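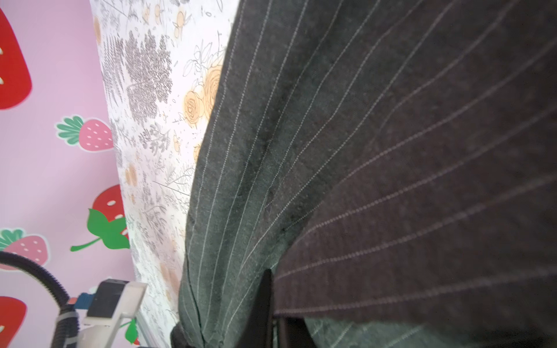
Is the Grustance relocation kit worth buying before a move abroad?

For a first move with a long-term visa, mostly. The document checklist and the housing workbook are good enough to justify the price, and the phone app is weak enough that you should plan to do without it.

Grustance Relocation Kit, second edition
Reviewed May 11, 2020

The kit consists of a ring binder, a set of printed forms and a license for the companion app. I used it for a move to Temard, Morocco, on a one-year lease. The binder has 9 sections, tabbed in the order the tasks come up: papers, health, money, shipping, housing, utilities, schooling, transport, leaving. The last one covers closing accounts and recovering a deposit, a subject most guides skip.

Documents
The checklist separates originals, certified copies and plain copies, with a column for translation. It does not give rules by country. You fill those in from the consulate's own list, which takes an evening. Each sheet has a space for the expiration date, and the dates are collected on a single page at the front. I had two papers that would have lapsed before my appointment. The front page caught both.

Housing
The workbook covers viewing, lease terms and the inventory at handover. The inventory sheet goes room by room and has a line for walls, fixtures and meter readings. It is printed in English only. My landlord wanted a French version, so I wrote one out by hand and we signed both.

Money
The budget sheet is plain and works. Setup costs are kept apart from monthly costs. My setup total, without rent, came to 1,508 dollars against a planned 912. The difference was almost all shipping, where the sheet has no line for storage fees at the port. Add one.

App
Called Mamo. It repeats the checklists and sends reminders. Reminders were tied to the time zone of the phone at setup and did not shift after I landed. Scanned pages could not be exported as a single file. An update in February fixed neither problem.

Compared with Cimico
The Cimico folder is cheaper and thinner. It has a better shipping section and no housing workbook. If your employer is arranging the apartment, buy the Cimico.

Build: binder rings close flush, tabs have held, paper takes ballpoint and smears with gel ink.
Refills: forms only, sold by the section.
Rating: 4 out of 5 for the binder, 2 out of 5 for the app.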